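To Mbali Shabalala, from Arwel Dafis. Progress on the Grirnbridge plate-racking examples, November.

## Where we are

We have 576 examples recorded and have kept 344. I wouldn't read much into either number. Most were done by Lucrezia Serra, who has settled into a habit of racking from the left, and a model will copy a habit as happily as a skill.
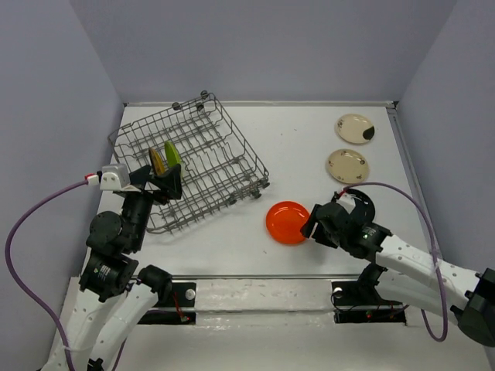

## What worries me

- Rack position. It sits at an angle, and we have barely varied that angle.
- Dark plates. Black is over-represented among the 73 takes marked "unsure".
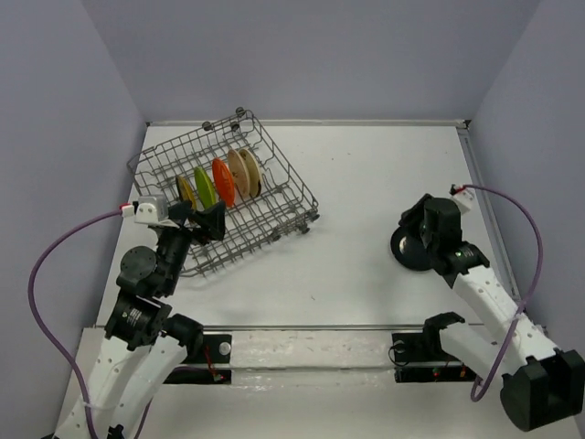

- Labelling. Derek and I disagree on what counts as a clean placement – he is more generous than I am.

## Next

I'd like four more weeks before anyone trains on this. Donati want a demonstration sooner. They can have one, but it would show that the arms can be driven well by a person, and we knew that in the spring.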